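Project Report: Setup and Upkeep of the Bin Picking Cell
Joscha Vogler and Shoaib Sial

1. Background

The cell was already standing when we took it over in May. The previous group had left the arm bolted down, a control cabinet and a folder of notes that stopped halfway through the gripper wiring. Our project was to get the cell into a state where another student could start it on their own, and to write down the upkeep it needs. We did not write any new grasping software. For testing we used the picking program from the Nikent project without changes.

2. Cable dressing

Most of the downtime in our first weeks came from the cables on the outside of the arm. They had been tied tightly at the wrist, and when the last joint turned far in one direction the gripper signal dropped out. We replaced the gripper lead with one from Orkura and dressed the whole bundle again. The method we settled on was:

Move the arm to the lowest pick position in each corner of the bin.
Mark the cable at every strap point with tape.
Add slack at the wrist until the bundle hangs in a loop with the joint at its limit.
Strap the bundle along the upper link and check it again at slow speed.

The loops do hang lower than we would like and can brush a tall object near the wall. Shoaib tried a spring return from Brostex, but it pulled on the connector and we took it off again.

3. Gripper maintenance

Every 400 cycles we stop the cell and check the finger screws, the collar and the wrist connector. The first full test series ran to 2460 cycles and the second to 3674. In the first series one finger screw worked loose and the fingers closed unevenly. We refitted it with medium thread locker and it stayed put through the second series.

The collar needs to be marked with a paint pen before it is removed. We forgot this once and lost an afternoon re-teaching the tool centre point - the Dwivedi manual covers the procedure, but its drawing is for the older flange.

4. Bins and clamps

The picking program assumes that the bins never move. In practice they shifted by some 5 mm over a long run, mostly from the fingers touching a wall. We squared the bins against the boards and held them with bar clamps at the rear corners. The clamps are checked by hand before each session. Their handles stick up above the rim, so we added them to the collision model as two boxes with a generous margin.

Glassware was the hardest thing to set up for. The closing force had to come down a long way from the value we inherited, and the approach speed near the floor was halved. A tumbler lying at an angle needs the wrist tilted to suit, so we used that pose to check cable slack as well.

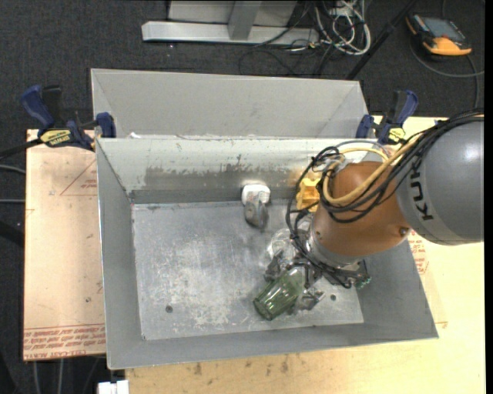 5. Remaining work

The bundle should be moved into a proper conduit before the next long series. The bin floor is scratched and we did not have time to test whether a liner would help the depth readings. The start-up checklist is taped inside the cabinet door, with a second copy in the folder. Anyone booking the cell on a Saturday has to ask for the cabinet key the day before.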